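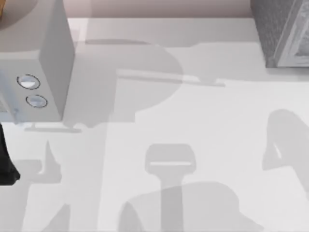
**Skakbridge, 15 Sep 2019**

# Ntuli withdraws two-arm kitchen program after simulation fault

Ntuli has withdrawn version 32 of the control program for its two-arm kitchen bench, following a fault in the clearance check between the arms. The fault was found at the company's Skakbridge office during routine simulation work. No person was hurt and no customer equipment was damaged. One test bench at the Lendimthorpe workshop was stopped by its own force limit and has been taken out of use for inspection.

Customers running version 32 should stop two-arm tasks now and go back to version 31. Single-arm tasks are not affected on either version.

## What went wrong

The bench program plans the movement of both arms before a task starts. It then checks, at short intervals along each path, that the arms will stay apart from each other and from fixed objects such as appliances and cupboards. The gap it must keep is set by the operator and stored with the task.

In version 32 the check was changed so that it could run while the arms were already moving. When one arm was told to pause, the program kept using the pose that arm would have reached if it had carried on. The other arm was therefore checked against a position its neighbour had never got to. In most tasks the difference was small and had no effect. In tasks where both arms work over the middle of the table, the real gap could fall to nothing while the program still reported a safe distance.

The fault first showed in simulation as a mismatch between two logs. The planner recorded a clear path, while the physics model recorded contact between the wrist of one arm and the fingers of the other. The mismatch was at first put down to a fault in the physics model, and the runs were marked for later review. That was an error of judgement on our part. The same task was then run on the Lendimthorpe bench, where the arms touched at low speed and the force limit cut power to both.

After the Lendimthorpe stop, the marked runs were opened again. Of the runs held for review, 21 showed the same pattern: a pause on one arm, a stale pose in the check, and a reported gap larger than the true one. The remainder had other causes and are being dealt with in the normal way.

## Why the tests did not catch it

The release tests for the bench include two-arm tasks, but none of them paused one arm while the other kept moving. Pausing was tested on its own, with both arms stopped together. Each part of the program passed.

A second weakness was in how simulation runs were reviewed. Reviewers worked mainly from a fixed overhead view of the table. With both arms raised, this view can show little of the arms themselves, and their shadows overlap on the worktop. Overlapping shadows do not show whether the arms are touching, as one may be well above the other. Reviewers had no side view by default and had to ask for one. Few did so.

## What is being changed

Version 33 will read the measured pose of both arms at every step of the check. If a measured pose is missing or out of date, the program will stop both arms and ask the operator to restart the task. It will not fill in a predicted value. This will make some tasks slower, and operators should expect more stops in the first weeks of use.

The following changes also apply:

- Any disagreement between the planner log and the physics log will block a release until it has been explained in writing.
- Pause and resume commands will be sent at random points in all two-arm release tests.
- Simulation reviews will use a side view as well as the overhead view, with the smallest measured gap printed beside each.
- No two-arm task will be run on a real bench while a simulation run of that task is marked for review.

The force limit on the bench is a separate circuit and does not depend on the control program. It worked as designed at Lendimthorpe. It remains a last resort - it acts only once contact has been made, and it should not be treated as a substitute for the clearance check.

## Advice to operators

Before going back to version 31, operators should park both arms, switch the bench to manual and save any open tasks. Tasks saved in version 32 will open in version 31, but the stored gap setting will return to its default and must be entered again by hand. Please check this setting on every task before running it.

Operators who cannot go back to the earlier version should lock out one arm at the bench panel. A software pause is not enough, as the fault is triggered by the pause itself.

Any bench that has stopped on its force limit while running version 32 should be left switched off until it has been inspected. The wrist joint and finger mounts are the parts most likely to have taken load. Inspection and any repair will be carried out by Ntuli at no charge, either on site or at Lendimthorpe. Logs should be kept and sent in with the bench serial number.

## Timetable

Version 33 is now in simulation at Skakbridge. Trials on real benches will be held at Lendimthorpe and at the Brirberg test hall, and release is planned for November. The date will be moved back if any two-arm run is still marked for review at that point. A written account of the fault, with the planner and physics logs from the affected runs, will be sent to all bench customers before the release.

Customers should direct questions to the Ntuli support desk at Skakbridge. Press enquiries are handled by the same office.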